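Home Forums > Home Automation > General > Can any of these things do a real chore yet??

Started by mopbucket_77 – 9/26/25

mopbucket_77 wrote:
ok so my sister sent me another one of those clips where a robot folds a towel and everybody claps. My question, for people who know more than me. Is there a machine today, that a normal person can buy, that picks stuff up off a surface and puts it where it goes. Not vacuums. I have a vacuum. It eats socks. I mean clear the nightstand, sort the junk, put the lids with the lids.

I work second shift and the apartment looks like it. Would pay real money. Up to 1000 anyway.

gravelroad wrote:
No.

gravelroad wrote:
ok longer answer. No, and not at 1000. You can get a small arm for that which bolts to a desk and moves a block from A to B if you put the block in the same spot every time. Your nightstand isnt the same spot every time.

tinsnips_ohio wrote:
Shop guy here. We run a Zanik arm on the deburring line, same part, same tray, all day long. Great machine. Never calls in. But then a part lands upside down in the tray and it just grabs at it like a drunk at a claw machine until someone hits the button. So when I see "home robot" I think about that tray.

mopbucket_77 wrote:
lol. but thats a factory one though right? its not meant to look at stuff

tinsnips_ohio wrote:
Has a camera. Camera is fine. The camera knows it's upside down. Fingers don't know what to do about it.

pellet_stove wrote:
Disagree with gravelroad a little. The stuff coming out now learns from people doing the job by hand, with the same kind of fingers the robot has. That's a different animal from your deburring arm. The old way you program the spot. New way it sees a whole lot of messy beds and tables and picks up the idea of it. Rag, bottle, bag, whatever. I think we get a decent tidy-up machine by December of next year, maybe sooner for people with money.

gravelroad wrote:
"by December of next year" has been the answer for 10 years

pellet_stove wrote:
Sure but 10 years ago it couldnt pick up a bottle it hadn't met before. Now it can, mostly. Look at what kind of mess they work on, it's not blocks anymore, it's regular people's junk on a bed.

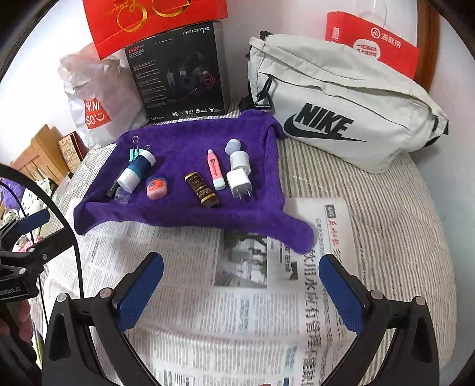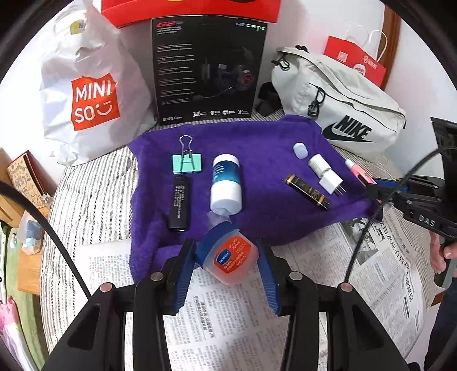 So thats my point. Lip balm jar, binder clip, a power plug, a tube of something. All different, all small, on a soft towel. If a machine can learn to sort that it can do mopbucket's nightstand easy.

mopbucket_77 wrote:
ok that is basicaly my bed on a day off. minus the newspaper

gravelroad wrote:
"If." Doing a lot of work there. There's a person on the other end of those grippers. A person can sort that in the dark. I'm not saying it isn't useful, I'm saying a person with claws tells you the claws are good enough. Doesn't tell you the machine is.

pellet_stove wrote:
But that's half the argument right there. People in this forum said for years that two fingers can't do housework, need a full hand with a thumb. If a person can get through the chore with two fingers then the hardware question is settled and whats left is software. Software gets better every month.

tinsnips_ohio wrote:
Two fingers, fine, for jars. Do the binder clip. No really. A binder clip standing on plush with the wires sticking up. You squeeze the wrong part and it either opens or shoots across the room. And a soft towel is worse than a bench, everything sinks in and rolls when you touch it. I've dropped enough small hardware on shop rags to know.

mopbucket_77 wrote:
so what would it be bad at, like specifically. the plug?

tinsnips_ohio wrote:
Plug is a good one for it, nice flat sides. Prongs could snag in the fuzz. Clear lids I wouldn't trust it with, cameras hate clear. Black stuff that's shiny, same deal. And the towel itself. Try lifting one jar off a towel without dragging the towel and the rest with it.

gravelroad wrote:
clear plastic is the killer. I had one of those Grellero countertop units on loan for 2 weeks. Loads cups into a rack. Ceramic mugs, no problem. Glass tumblers, it reached straight past them and knocked one into the sink. Twice. I sent it back

hennypen wrote:
Lurker, first post in forever. I clean houses for a living so I have feelings about this. You are all talking about picking up. Picking up is the easy bit. The hard bit is knowing what goes where and what you dont touch. Cap sitting by itself on the bed. Trash? Or is the tube it belongs to right there next to it? Little jar with a bit left in it. Half my clients would cry if I tossed it, other half would be mad I didn't. I ask. Or I know them. What does the robot do.

mopbucket_77 wrote:
oh thats a good point. I keep the empty boxes things came in. No reason. would be upset if they went

hennypen wrote:
Everybody keeps the boxes hon. I've got one lady with headphone boxes going back to the flood

pellet_stove wrote:
It could ask too. Text you a picture, keep or toss. The Udetura app already does that for fridge stuff, asks me 5 times a day if the mustard is still good

gravelroad wrote:
and do you answer it

pellet_stove wrote:
...no

tinsnips_ohio wrote:
ha

hennypen wrote:
See thats what I mean. If I have to answer questions all day about my own junk I may as well pick it up myself. I do a bedroom, bed and floor and surfaces, quicker than you can find your phone to say keep the mustard.

pellet_stove wrote:
Ok but you're good at it and you have to be paid and scheduled. It doesn't need to beat you. It needs to beat mopbucket after a second shift.

mopbucket_77 wrote:
low bar tbh

kx_warehouse wrote:
Jumping in from the shipping side. We trialed Kaushik pickers, two finger with soft pads, mixed bins of small items. Cosmetics, phone chargers, that kind of thing. My take:

Boxes good. Jars good if upright. Jars tipped over, so so. Tubes depend how full. Bags, forget it, the plastic crinkles and the vision freaks out. We kept them for the boxes and jars and put people back on the rest. Nobody lost a job over it fwiw, it just moved folks down the line.

Would I put one in a bedroom? No. Ours is behind a fence. It swings.

tinsnips_ohio wrote:
^ this. The fence. Home people always forget the fence.

gravelroad wrote:
so we agree it's no

kx_warehouse wrote:
I'd say "no for now, and maybe in parts". A slow weak arm on a cart that only does jars and boxes and leaves the rest in a pile for you, I could see that. I'd even buy it for my dad, he can't bend down well anymore.

pellet_stove wrote:
That's what I'm saying. It doesn't have to do everyhting. Pile of leftovers is fine.

hennypen wrote:
A pile of leftovers is what mopbucket has now

mopbucket_77 wrote:
rude but yes

mopbucket_77 wrote:
ok so whats the advice then. save the money? theres a used Zanik desk arm near me for 1000, guy says it "can learn"

tinsnips_ohio wrote:
Do not. He means you can drag it around by the wrist and it plays the move back. Thats not learning what you think it's learning. Put a cup an inch to the left and it closes on air. Also check if he has the controller, those go missing and the arm is a coat rack without it.

gravelroad wrote:
buy a big tray. Dump everything from the nightstand in the tray. done

pellet_stove wrote:
I would wait, but not forever. Check back here in December and see whats shipping. If I'm wrong gravelroad can gloat

gravelroad wrote:
already typing it

hennypen wrote:
Or get somebody in twice a month, mopbucket. I'm biased. But price it out before you spend it on an arm. And put the small stuff in a bowl before they come, saves them a good bit of time

mopbucket_77 wrote:
getting the tray for now. will price the cleaner thing when I'm off next. seller just messaged that he does not have the controller lol, so thanks tinsnips

tinsnips_ohio wrote:
Told ya. Offer him 10 bucks, use it for hats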